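Brerkdale Players: Pre-Show Safety Checklist, with Comments
Studio production of "Luvidov", checked 2021-12-03 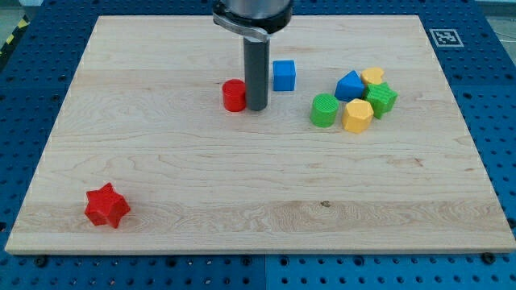 The checklist covers the studio theatre, the wings, the dressing rooms and the front of house, and was filled in after the technical rehearsal and before the first public performance. Each item is marked OK, ACTION or N/A, with a comment where one was needed. Items marked ACTION must be closed before the house opens. Knots matter in the section on the stage floor. A board can have a small dark knot in it, like the one in the maple board shown, and be perfectly good to use, but any knot on a tread or a stage edge should be pressed with a thumb and looked at again after each run. If it moves, the board comes out.

"Luvidov" is a two-act play set in a railway waiting room after the trains have stopped. It uses a raised platform, one blackout, haze in the second act and a short scene in which the cast walk through the audience. Most of the comments below come from those four things.

SECTION A: STAGE FLOOR AND PLATFORM

A1. Stage floor swept and free of screws, staples and tape ends. OK.
Comment: Two staples found upstage left, under the ticket office. Sweep again after the interval change. The second act is played partly in bare feet.

A2. Platform legs bolted and braced. OK.
Comment: Bolts checked by hand and with a spanner. The rear brace was fitted the wrong way round at the technical rehearsal and has been turned. There was some bounce before and there is none now.

A3. Platform edges marked in white tape. ACTION.
Comment: Tape is lifting at the downstage corner, where the bench is dragged across it. Replace with a new strip and move the bench mark back so the legs clear it.

A4. Treads secure, no loose boards or raised knots. OK.
Comment: The bottom tread creaks. It is sound. The director would like to keep the creak.

A5. Glow tape on all steps and at the wing entrances. ACTION.
Comment: Present on the steps. Missing at the prompt side entrance. The blackout at the end of the first act sends the whole cast off that way, so this needs doing first.

SECTION B: SET AND PROPS

B1. Flats weighted and braced. OK.
Comment: The waiting room door flat shakes when the door is slammed. An extra stage weight has been added to the brace. Cast have been asked to close the door firmly and let the sound cue do the slam.

B2. Flame-retardant treatment on fabric and scenic items. OK.
Comment: The curtains came with paperwork from the hire firm. The paper timetables on the back wall were sprayed in the workshop and the tin is kept with the show file.

B3. Glass and breakable props. OK.
Comment: The teacups are china. The one that is dropped in the second act is a resin copy. Keep the two on separate shelves of the props table. They were mixed up at one rehearsal.

B4. Suitcases. ACTION.
Comment: The large brown suitcase is too heavy to be lifted above shoulder height, and the script asks for exactly that. Take the books out and pack it with foam. Tell the actor before the show, as it will come up much faster than expected.

B5. Weapons, replica or otherwise. N/A.
Comment: None in this production. The pistol in the printed script was cut in July.

SECTION C: LIGHTING AND RIGGING

C1. Safety bonds on all hung lanterns. OK.
Comment: 12 lanterns on the overhead bars, all bonded. The two floor lanterns are clamped to base plates and taped.

C2. Cables clear of walkways or covered. ACTION.
Comment: The cable to the platform lamp crosses the opposite prompt wing at ankle height. Re-route along the wall. Matting is not enough here, as the cast come through at speed carrying luggage.

C3. Portable appliance labels in date. OK.
Comment: The practical desk lamp had no label when it arrived and was tested before use. The kettle in the green room is in date. The fan heater is not and has been taken away.

C4. 1000 W floods kept clear of masking. OK.
Comment: Two in use. The black masking near the second had drifted towards it over the week and has been tied back. Whoever opens the wing should look at this every night.

C5. Blackout procedure rehearsed. OK.
Comment: Run three times with full cast. Stage management hold the working lights until everyone has called clear. The exit signs stay lit throughout and are not to be covered for any reason.

SECTION D: SOUND, HAZE AND EFFECTS

D1. Haze machine positioned and supervised. OK.
Comment: Behind the ticket office, with an operator beside it. The fluid is the make recommended for the machine. Do not top up with anything else, including the half bottle left over from "Zindanar".

D2. Fire detection arrangements agreed with the venue. ACTION.
Comment: The venue has agreed the arrangement in principle but we have not had it in writing. No haze until we do. The second act works without it, and the lighting operator has a plot for that version.

D3. Sound levels. OK.
Comment: The train effect is loud at the front row. It has been brought down at that side. A sign in the foyer mentions sudden noise.

D4. Warning notices for haze, blackout and loud sound. OK.
Comment: One at the box office, one on the studio door. Also printed in the programme.

SECTION E: AUDIENCE AREA

E1. Seating secure, rows linked. OK.
Comment: 100 seats, which is the licensed number for the studio in this layout. No extra chairs are to be added at the ends of rows, even for late family members of the cast.

E2. Aisles clear for the walk-through scene. ACTION.
Comment: Bags and coats were left in the centre aisle at the preview for friends. Stewards need to ask people to tuck them under seats before the first act, and again after the interval. Add it to the front of house announcement.

E3. Wheelchair spaces. OK.
Comment: Two spaces at the end of the front row. The cast route passes behind them.

E4. Fire exits unlocked and unobstructed. OK.
Comment: Both opened and closed from the inside. The yard door sticks in damp weather and needs a good push. The venue has been told.

SECTION F: BACKSTAGE AND DRESSING ROOMS

F1. Signing-in sheet in use. OK.
Comment: On the stage door. Several people signed in and forgot to sign out after the technical rehearsal. The sheet goes out with the deputy stage manager in an evacuation, so it has to be right.

F2. First aid kit stocked. ACTION.
Comment: No large plasters and the eye wash is out of date. Otherwise complete. Restock before the house opens.

F3. Costumes checked for trip hazards. OK.
Comment: The long grey coat has been taken up by a hand's width after it caught on the platform steps. The widow's shoes have had rubber soles glued on.

F4. Irons and hair tools switched off at the half. OK.
Comment: Wardrobe do this. The socket has a red light that can be seen from the corridor.

ACTIONS IN ORDER

Glow tape at prompt side entrance (A5)
Cable in opposite prompt wing (C2)
Written agreement on haze (D2)
First aid restock (F2)
Suitcase repacked (B4)
Platform edge tape (A3)
Aisle announcement (E2)

This sheet stays in the show file at the prompt desk. Use a fresh copy for the Rainer Hall dates, where the platform will be rebuilt on a raked floor and all of Section A will need to be checked from the start.

Related items
Luvidov: cast list and running times
Zindanar: production notes and photographs
Get-in notes for Rainer Hall
Stewarding at the studio theatre
How to hire our costumes

Contact us | Copyright Brerkdale Players | Back to top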